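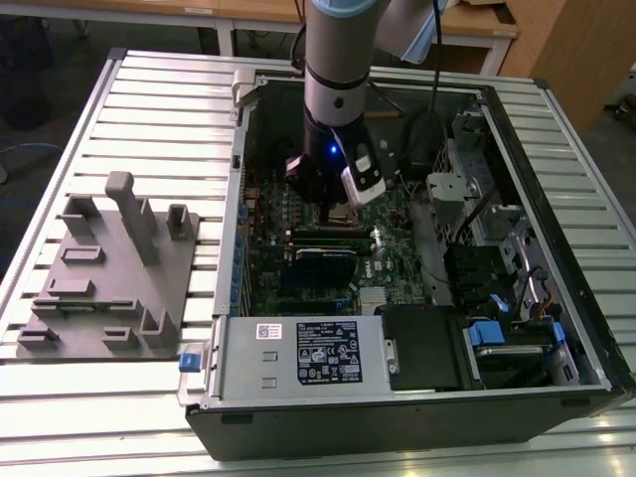 The old desktop in my office failed its memory test again in November, and I have been putting off a decision ever since. Replacement is cheap. Repair is cheaper, but only if my time is priced at zero, which my wife disputes.

The symptoms: random restarts under load, never at idle. Three passes of the memory test, errors on all three, always in the same address range. One module was swapped for a used one from a shop in Stetville. The errors moved. That points to the slot or the board, and a board of that age costs more than the rest of the machine.

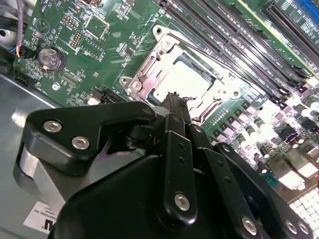

Power was the other suspect. I logged the 12 V rail for 46 hours and saw nothing out of tolerance. Mhairi Rutherford, who ran the repair bench at my last job, wrote back that a multimeter will miss short dips and that I should borrow a scope. She is correct. I have not borrowed a scope.

For now I have masked the bad range in the kernel boot options, which costs almost 163 MB. The machine has run builds overnight without a restart. I would not keep accounts on it. It compiles, it serves music to the kitchen, and the backup job copies everything to the other box at 3 a.m.

Next step is to clean the slot contacts and run the test again with one module at a time. If the errors stay with the slot, the board goes to recycling and the drives move to whatever I buy next. I will post the logs either way.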